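The Long Way to the Table
Morenike Bassey on cloth, company and the supper that got out of hand
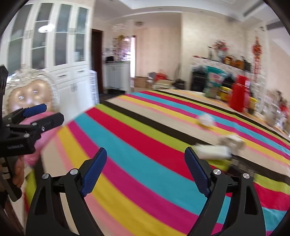

My aunt kept her good tablecloths in a drawer that stuck, and getting one out meant two people, one to pull and one to hold the chest against the wall. I think that is why I grew up believing a cloth meant company. You didn't go through all that for a bowl of soup on your own.

When I moved into the apartment over the old Psarras bakery I had a table and no cloth at all, and I went a whole winter like that, wiping up rings and telling myself bare wood was the modern way. Then in March a neighbor knocked to ask if she could borrow chairs (I had two, and she took both), and an hour later she knocked again to ask if I would like to come and sit on one of them. There were 8 of us at her place that night, squeezed in elbow to elbow, passing a pot of beans over a cloth so bright you could hardly find your fork. I walked home determined to buy one just like it.

Well, it took me months! I tried the department store first, where everything was gray or oatmeal, and then the Saturday-style flea market down in Dosow that seems to run whenever the weather is decent. The woman there sold by weight, which I had never seen done with linens, and she let me unfold half her stock before she mentioned that the striped ones went early, before seven in the morning, to the restaurant people.

So I went back before seven. I came home with more cloth than any table needs and $76 less in my purse, and I invited everyone I could think of, including a couple from the Lokoneo choir I had only ever met in the rain.

Stripes are forgiving, I've learned. Gravy disappears into them, and so does beet juice if you get to it with cold water and a little dish soap before bed. Wine wants salt first. Candle wax I leave until morning, when it lifts off with a butter knife, and whatever stays behind comes out under a warm iron with a paper bag in between. My aunt would have starched the whole thing afterward, but I never have, and the wrinkles don't seem to put anyone off their food.

We eat together most months now. Somebody brings bread, somebody forgets to, and the chairs go up and down the stairs all evening.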